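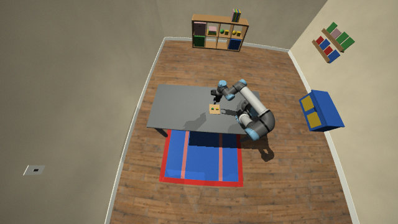
Trusholm Canvassing Clipboard

Legal size, with storage box and rain flap. $53 each, or ask me about a case price for your campaign.

I ran door-to-door petition drives for years before I started selling gear for them, and I have strong feelings about clipboards! The cheap ones snap at the clip, the sheets go wavy in a drizzle, and then a clerk squints at line six and throws the signature out. The Trusholm is the one I carried myself through a very soggy November in Hetberg, when we needed 2,000 valid signatures to get a city council recall on the ballot (we made it, and the council member won anyway, oh well).

The storage box underneath holds 100 petition sheets, and the clip will hold a decent stack on top. The flap is clear, folds all the way back, and stays put with a magnet. There's a loop for the pen on either side, so lefties are covered too. I like to keep blank voter registration forms in the box along with the spare sheets - you'd be surprised how many people want to sign and then remember they moved.

What comes with it: the board, a shoulder strap, 3 pens on cords and a card sleeve for your circulator badge. The strap comes off if you hate straps.

Please check your state's rules on petition size before you order. Some want letter, some want legal, and a few are picky about the whole petition being attached to the signature page while people sign. The board handles either size, but I can't tell you what your election office will accept.

"Survived a dog, a sprinkler and the county fair. I want four more." - Renu Mathur

"Heavier than I expected with the box full, but the clip is great." - Leif Stougaard

Leif has a point, it does get heavy. If you mostly work at one spot, like a farmers market, look at the flat Norðdahl board instead, which has the same clip and no box.

Orders placed before noon go out the same day from Divside. Returns are fine if it hasn't been written on.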